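Die **Prüfspitze** (auch Messspitze oder Tastspitze) ist ein stabförmiges Zubehörteil elektrischer Messgeräte, mit dem ein vorübergehender Kontakt zu einem Messpunkt hergestellt wird. Sie besteht in der Regel aus einer metallischen Spitze, einem isolierten Griffkörper und einer Messleitung.

## Bauformen

Üblich sind starre Spitzen aus vernickeltem Messing oder Stahl sowie gefederte Ausführungen für Leiterplatten. Für Arbeiten an Netzspannung werden Kappen verwendet, die den blanken Teil der Spitze bis auf wenige Millimeter abdecken. Die Leitungen sind meist rot und schwarz ausgeführt – Schwarz bezeichnet dabei gewöhnlich den gemeinsamen Bezugspunkt. 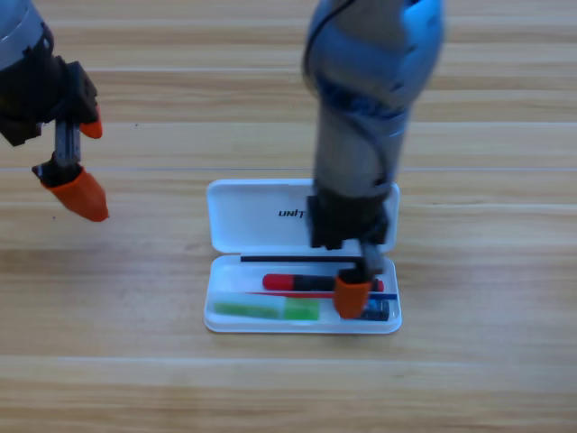 Bd. 16, S. 948

Aufbewahrt werden Prüfspitzen häufig in Etuis oder flachen Kunststoffkästen, mitunter zusammen mit Stiften und anderem Kleinwerkzeug.

## Sammlungen

Eine umfangreiche Sammlung historischen Messzubehörs befindet sich im Technikmuseum Sarnmont. Der von Danai Zervas bearbeitete Bestandskatalog verzeichnet 2917 Objekte, darunter etwa 44 Prüfspitzen des Herstellers Malý mit Griffen aus Hartgummi. Die Stücke sind nach Art des Anschlusses geordnet; lose Leitungen ohne Spitze werden gesondert geführt.

## Siehe auch

- Krokodilklemme
- Bananenstecker
- Tastkopf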